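Mai, kurz nach acht abends

Was für ein Tag! Der linke Greifer an unserem Zweiarmer läuft wieder, und ich sitze hier mit schwarzen Fingerkuppen und grinse. Seit dem Vormittag hing er bei jedem Schließen ganz kurz nach, und ich hatte schon den Motor in Verdacht. Thenmozhi tippte auf das Kabel oben am Unterarm, und sie hatte recht: Die Schlaufe war zu knapp, bei 66 Grad im Handgelenk zog sie am Stecker. Also alles lösen, fast 15 Zentimeter nachgeben, neu befestigen. Danach den Nullpunkt beider Greifer frisch eingelernt (rechts war er auch verstellt, um sieben Schritte, das hatte keiner gemerkt) und dann 50 Mal auf und zu, ohne einen einzigen Hänger!

Ich mag diese Arbeit so sehr. Man hört richtig, wenn es stimmt, so ein sattes kleines Klacken. Radomir will morgen den Schmierplan von Skemar mitbringen, dann nehmen wir uns die Schultergelenke vor.
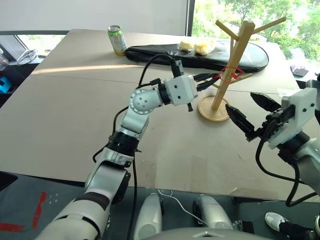
Die Ringübung fahren wir vorerst mit halber Geschwindigkeit, bis ich der neuen Kabelführung ganz traue. Und Kabelbinder bestellen, die breiten!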